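Skandow Reading Series: Frequently Asked Questions

Who is reading this season?
Leena Vainio opens the series in November 2018 with her novel Banitz. The other authors will be listed on the Events page once their dates are confirmed.

How do I buy tickets?
Tickets are sold online and at the Zamfir Hall box office, which opens at 11 a.m. on weekdays. Phone orders are taken during box office hours only. Online orders carry a $2 service fee per ticket.

Is seating assigned?
Yes, on the main floor. The balcony is general admission. Zamfir Hall has 1079 seats, and the balcony usually sells last.

What time do doors open?
Doors open at 6 p.m. Latecomers are seated after the author's introduction.

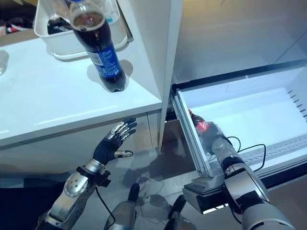

Will there be a book signing?
Most authors sign in the lobby after the talk. You may bring up to two books from home, plus anything you buy that night. Authors will sign their names but may not have time for personal messages.

Can I buy books at the event?
Yes. Emow Books has a table in the lobby before and after each talk. Cash and major credit cards are accepted.

Can I get a refund?
Tickets are not refundable. You can exchange them for another evening in the same season if you contact the box office at least two days ahead. If an author cancels, we will offer a new date or your money back.

Can I submit a question for the author?
Question cards are handed out at the door and collected before the talk begins. We can't promise that every card will be read.

Are the talks recorded?
Some are, depending on the author's contract. Audience members may not record audio or video.

Is the hall wheelchair accessible?
The main floor and lobby are accessible from the side entrance. Please mention wheelchair seating when you order. Assistive listening devices can be borrowed at the coat check with a photo ID.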